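Chapter 7
Buying a Hand: Kits, Quotes and Small Print

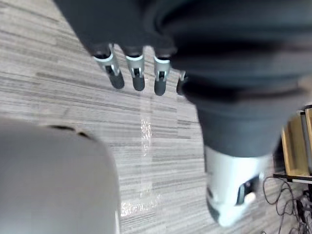

What does a robot hand kit usually include?
The hand, a mounting plate, a cable, and a license for software you will meet again in Chapter 9. Fingertip pads are often sold separately, much as printers are sold separately from ink.

Sooner or later every automation team stops drawing grippers on whiteboards and asks for a price. This chapter follows one such purchase. The buyer is Morley, a packer of garden sundries with 67 employees and one robot arm. The seller is Prillano, whose Skandham kit promises "human-like handling out of the box." The box gets a section to itself (7.4).

Iida Kettunen, then Morley's only automation engineer, kept a log of the whole business, and we quote from it freely. Her entry for 3rd November reads, in full: "Brochure says 53 minutes to first grasp. Brochure does not say of what."

Her question is a good one to carry into any sales meeting. A cycle rating of 2000 picks per shift means little until you know the object, the surface it sits on, and who picked it up when the hand didn't. Kettunen asked for all of these in writing. Prillano sent a second brochure.

By the end of the chapter you should be able to read a hand specification line by line, price the spare parts for a year, and compare a purchase with a service contract of the sort offered by Cheung, Prillano's main rival, which charges by the month and includes 600 hours of remote support.

Before reading on, write down what you think a fingertip pad costs. Keep the figure for Exercise 7.2.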